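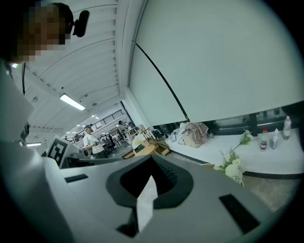 **Figure 5.1** Headset microphone with a foam tip.

# Chapter 5: Recording an Interview at Home

Most oral history is recorded in living rooms and kitchens. A studio gives cleaner sound, but older speakers often talk more freely in a room they know, and many cannot travel. This chapter covers how to choose the room, place the microphone, and keep background noise low enough that a listener can follow every word.

The examples come from the Trasbridge collection, a set of 837 interviews with former mill workers and their families. Of these, 519 were recorded in private homes. The rest were made in libraries, union halls and, during one January, the back office of a bakery in Arnley.

## 5.1 The microphone and the mouth

Distance matters more than price. Each time the distance between the mouth and the microphone doubles, the voice drops in level while the sound of the room stays nearly the same. A microphone left on a shelf will pick up the refrigerator as clearly as the speaker.

A headset microphone keeps the distance fixed when the speaker turns to look at someone. A foam cover reduces the thump of breath on *p* and *b*. Some speakers dislike wearing anything near the face, and for them a clip on the collar is the usual second choice — check that it does not rub against the cloth.

## 5.2 The room

Hard floors, bare walls and glass reflect sound. Curtains, rugs and stuffed chairs absorb it. Before setting up, clap once in the middle of the room and listen for a ring after the clap. If the ring is strong, try another room or hang a blanket behind the speaker.

Small tables are useful for notes and a glass of water, but the recorder should not share one with anything that will be picked up and put down.

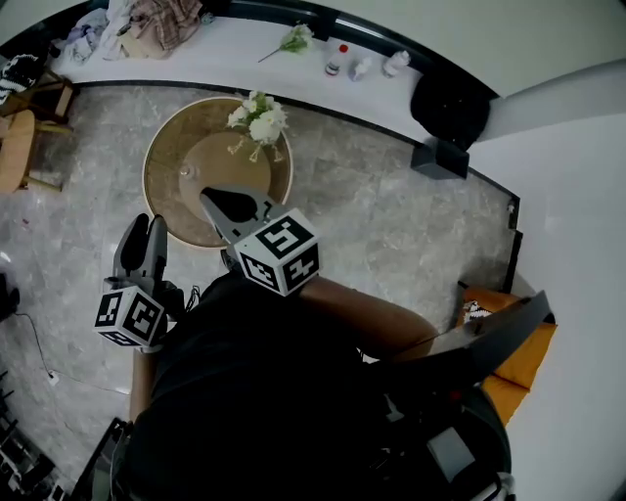

Valentin Aebischer objects that this advice can be taken too far. In his notes on the Skustholm interviews he writes that he stopped moving furniture after the first 12 visits, as people grew stiff once their room had been rearranged, and that he would accept a little echo in exchange for an easy talker.

Both views have support in the collection. In the Lâm family recordings, the first 30 minutes were made in a tiled hallway and are hard to transcribe, yet they contain the fullest account of the night shift. Section 5.3 describes how the transcriber handled them.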